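Sarneo hand gripper

The Sarneo is a paired, hand-held gripper used to record the handling of soft goods such as clothing. An operator works one unit in each hand, and the recordings are later used to teach robot arms the same motions. It grew out of the Canora project at Flurnmont, and it is a delightfully simple machine to keep running.

Setup

Each unit has its own printed label and a square code below it, and both are entered in the log before work starts. The lenses are wiped with a dry cloth. The operator then opens and closes the fingers a few times, feeling for grit in the linkage, and the 2 units are started together. Garments are spread on a flat, light-colored surface. A quilted bedspread works beautifully, as dark cloth stands out well on it.
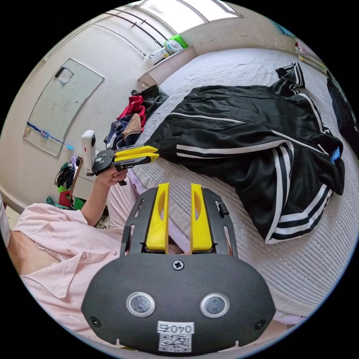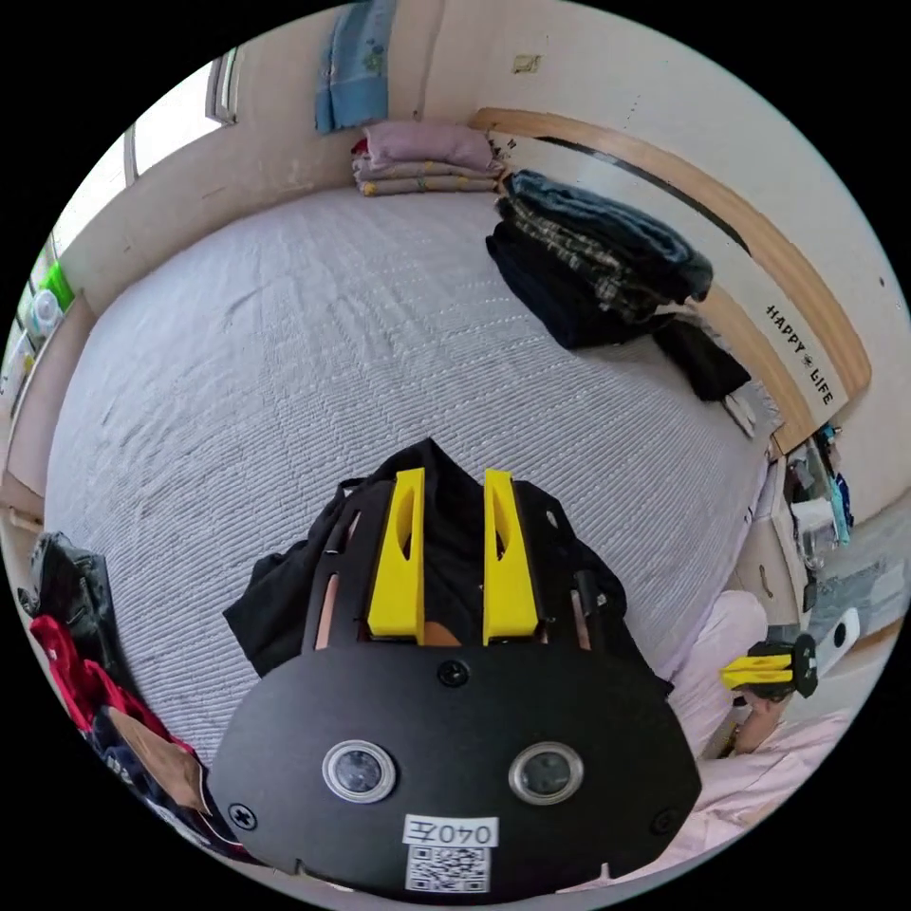
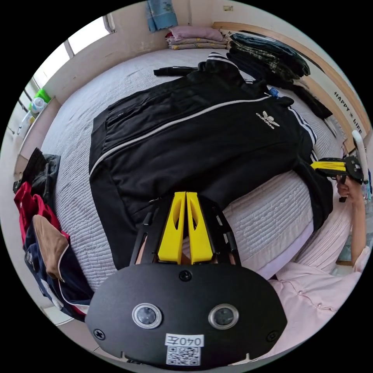
Unit 040左 with a black jacket on a quilted bed; in the second picture its yellow fingers hold a black garment.

The character after the number means "left."

Care and repair

Fingers wear first. The Granström log, the longest kept for any pair, lists 2,374 garment passes, with the first finger change at pass 797. New fingers go on in matched sets, left and right together, so that the tips still meet squarely. Lint gathers in the linkage and comes out easily with a soft brush. Cover screws are snugged by hand after each session, and a lens knocked out of line means a fresh calibration before the pair goes back to work.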